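The bathroom bits, sorted on the bed

Posted in Sorting out

I said in May that I would do the bathroom next, and I have finally started. The cupboard under the basin had reached the point where opening it meant something fell out. I don't have much floor space in there, so I carried everything through to the bedroom in two washing-up bowls and worked on the bed. It took most of Wednesday morning.

The bed is the best surface in the flat for this kind of job. It is the right height if you kneel, nothing rolls off it, and you have to finish before the evening or you can't go to sleep. I used to do it on the kitchen table in the old place at Sterncombe and half of it would still be there at the weekend.

My system is a box lid. I keep the lids from shoe boxes and gift boxes for this. Things that are staying go in the lid, and everything else stays on the quilt until I've decided. The lid is shallow, so I can see what is in it without digging, and when it is full I have to stop and think.
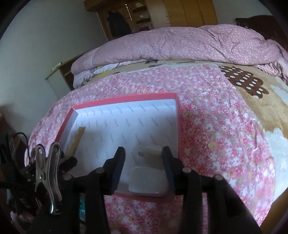 I began with the small things, as they are what cause the mess. Large bottles stay where you put them. It is the odds and ends that travel to the back and get stuck to the shelf. I found two hotel soaps from a trip to Batov that I had forgotten I'd kept, a sewing kit with no needle in it, and enough cotton bud packets to last until I retire. The soaps have gone to the downstairs loo. The sewing kit went in the bin apart from the thread.

After the first pass I wiped out the cupboard with washing-up liquid and warm water. There was a ring on the bottom shelf from a bottle of bath oil which would not shift, so I left bicarbonate of soda on it while I got on with the rest. It came up well enough. I have lined the shelf with a piece of leftover wallpaper, which can be changed when it gets grubby.

Then I went back to the bedroom for the hair things. I have fewer of these than I used to, but they still seem to breed. My rule is that if it has been in the cupboard since last summer and I haven't reached for it, it goes. Tubes and packets get checked for a date, and if I can't read the date they go as well. Brushes I keep if the bristles are sound. They can be washed in a bowl of warm water with a drop of shampoo, then left face down on a towel overnight.
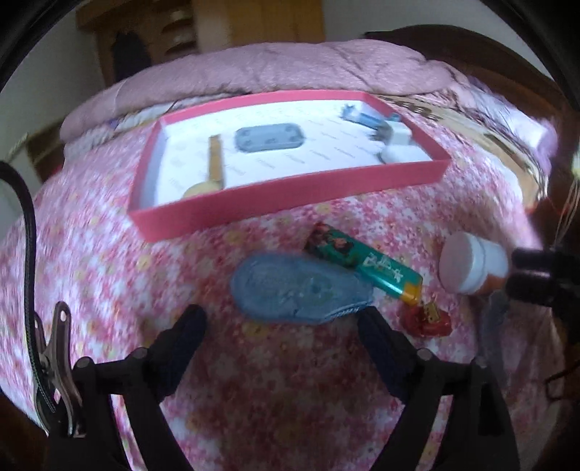

The other thing I wanted to settle was where it would all live afterwards. Last year I bought a set of 3 stacking trays from Tosemen, thinking they would do for the cupboard, and they are too deep by the width of a finger. The door won't shut. They are now in the kitchen holding tea towels. This time I measured first. The cupboard is 60 cm across inside, less the pipe, and 4 small open boxes side by side fit with a little room to get your hand in.

I am not buying anything new for it. Bogale, the hardware shop near the station, has nice white ones, but a shoe box cut down does the same job and can go in the recycling when it gets damp. One box is for teeth, one for hair, one for plasters and tablets, and one for whatever is left. I have not written labels. I live with one other person and he can look.

One carrier bag went to the bin and a smaller one is by the front door for the charity shop. Unopened things only, as they won't take anything that has been started.

The towels are next. I need to find out whether the animal shelter still wants old ones before I take them all the way over there, so if anyone local knows, please leave a comment.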